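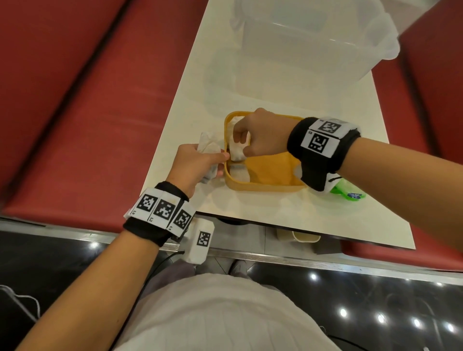 Voromwood to change table cleaning rules at all sites

9 Mar 2019

Restaurant operator Voromwood will move to a single written procedure for cleaning tables and booth seats, the company said in a notice to site managers. The new rules take effect in July and replace local practice, which until now has varied from one kitchen manager to the next.

Under the procedure, tabletops are wiped with detergent first and sanitizer second, using separate cloths. The sanitizer must stay on the surface for the full contact time given on the label before the table is reset. Vinyl seating gets a neutral cleaner only. Chlorine products are no longer allowed on upholstery, as they harden the coating and open the seams.

Metal edge trim is listed as a separate item. "The joint between trim and tabletop holds grease, and a flat cloth passes over it," said Friederike Brinkmann, who wrote the procedure. Staff will clean the joint with a nylon brush at close.

Voromwood tested the method for 4 months at two sites, Stestov and Undden. Supervisors logged 683 surface swabs over that period. Results will go to site managers with the training pack - no summary has been published so far.

Sanitizer will be mixed from concentrate supplied by Vidal and dispensed in 500 ml bottles, marked with the date of filling. Bottles left over at the end of a shift are to be emptied.

Jannik Böttcher, operations manager at Undden, said closing took longer during the first weeks of the test. Staffing hours for July have not been set.

Questions on the procedure go to Xiaoqing Qian in the training office.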